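Three weeks of evenings on grippers now, and the spare end of the workshop looks like a place where cable ties go to breed. I promised a write-up to the handful of people who commented on the arm post, so I'm doing it in one go on a Tuesday night with a cup of tea before I forget which one did what.

Quick recap if you're new: I'm slowly building a setup for picking up kitchen and workshop odds and ends, the sort of stuff that's long and thin and annoying. Spoons, brushes, rulers, paint stirrers. The arm is the Kiveo, which I wrote about back in September and which I still like a lot (apart from the noise, more on that some other day). The arm was never the hard part though. The hard part is the last six inches, where the thing meets the world and has to hold on to it.

So I've been comparing two hand-held grippers. Hand-held meaning I carry them around myself, close them with my own fingers, and record what the wrist camera sees while I do it. It's a lovely way to test a gripper because you feel everything. If the linkage is sticky, your hand knows before any plot does. If the fingers twist under load, you catch yourself compensating for it, and then you watch the recording back and see yourself doing it, which is a bit humbling.

## The two of them

The first is the Vanags. Parallel jaws, one slide, very tidy. It cost me 300 dollars, and it came in a box so well packed that I kept the box. Everything lines up and the jaws stay parallel the whole way, and out of the packet it closes on a pencil like it was born to do it.

The second is the Trundileck, which was 400 by the time I'd paid for shipping and a spare set of finger pads. It's a linkage design, so the fingers are carried on arms that pivot instead of running along a slide. Black plates, brass bushings at the pivots, and a bit of blue-green at the joints that I am not too proud to say influenced the purchase. It comes as a kit! I did not read that part of the page closely enough. Assembly took me most of a weekend, and I put one side together backwards, and then took it apart, and then put it together backwards again.

I ran both of them with the same little Coltlow camera, so at least I was judging like with like on the picture side.

## What I did with them

Nothing very scientific. I have a white board with a grid on it that lives on the bench, and I put things on it and pick them up. Then I put them down somewhere else. I did 100 pickups with each gripper, same set of objects, in whatever order they came to hand, and wrote down a tick or a cross plus a word if it was a cross. My words for the crosses were things like "slid" and "spun" and "me", where "me" meant I'd dropped it for reasons that had nothing to do with the hardware.

I didn't keep a proper table, sorry. I know someone is going to ask for one. The notebook is there but by the second evening I was writing things like "bad again" and I can't tell now which object that was, so I'm not going to pretend there's a percentage hiding in it.

What I can tell you is how they felt.

The Vanags is wonderful on anything with flat sides. Boxes, blocks, the fat end of a marker. You close it and it's closed. On thin flat things lying down it's miserable, because the fingertips are chunky and there's nothing to get hold of, so you end up scraping along the board trying to get under an edge. I also found that the slide picks up grit. My bench isn't clean and I'm not going to start cleaning it for a gripper's sake, so by the third evening there was a little catch halfway through the travel that I could feel every single time. A wipe and a drop of oil fixed it, and then it was back two days later.

The Trundileck is looser in the hand. There's a tiny bit of play in the linkage if you wiggle the fingertips, and the first night I was sure I'd wasted my money. But it's forgiving! The soft pads give a bit, and a stick that's lying at a funny angle sort of settles into them as you close. With the Vanags, the same stick would kick out sideways about every time I got lazy with my approach. The pads do wear, mind you. Mine have gone fuzzy and I can see a few stray fibers along the bottom of one, so I was glad of the spares.

The wide opening helps too. I tend to come in sloppy, and with a wide gap you can be sloppy and still end up with the thing between the fingers.

## Cameras, briefly

I spent one entire evening on where to put the camera and it was probably the most useful evening of the lot. If it sits too low, the fingers fill everything and you can't see what you're reaching for until you've already got it. Too high and you lose the contact, so you're guessing whether the pads have touched or not. I went up and down the bracket in little steps and recorded the same pickup each time.

On the Trundileck I ended up higher than I expected, because the linkage arms spread out to the sides and take up a lot of the view when you're looking past them. I've made my peace with that. There's still plenty of table to look at, and having the pivots visible is quite handy for seeing how far open the fingers are.

The other thing I learned is to tie your cables down before you record anything. I lost a good run because a loose loop swung in front of the lens every time I turned my wrist. Cable ties, small ones, lots of them. I bought a bag of 300 and at the time it seemed like a silly number.

And focus! The Coltlow has a fixed focus that you set by turning the lens, and I had it set for arm's length like a normal person would. At fingertip distance everything was mush. I've got it nearer now, and the far side of the workshop has gone a bit soft, which I don't mind because there's nothing over there I want a robot to look at.

## Which one is staying

The Trundileck, for now. I went in expecting to keep the Vanags and sell the other one on, and the Vanags really is the better made of the two. If my objects were all boxes I'd have stopped on day one. But they're sticks and handles, and the one that copes with sticks and handles wins, play in the linkage and all.

Things I still want to sort out:

- fresh pads, and maybe trying a thin rubber sheet over the felty ones
- a washer or something at the pivots to take up the slop
- a longer cable to the controller, so I can reach the back corner of the board without leaning on the bench
- picking up a wooden handle when it's lying right at the edge of the board (I keep pushing it off)

The controller deserves its own post. I've been running the Kiveo one with its stock settings and I have a feeling it's closing too fast at the end of the travel, which you don't notice by hand because your hand slows down all by itself. Once the Trundileck goes on the arm properly I'll find out.

I've got a couple of views from the grid board to leave you with.

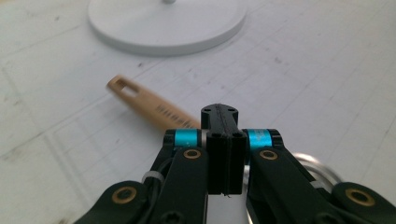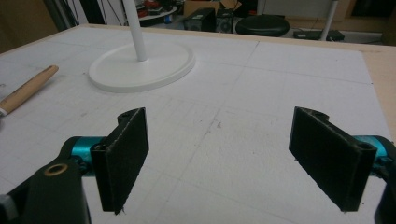 *Black plates, brass bushings and those blue-green joints, over the grid board. The felty pads show best in the second one.*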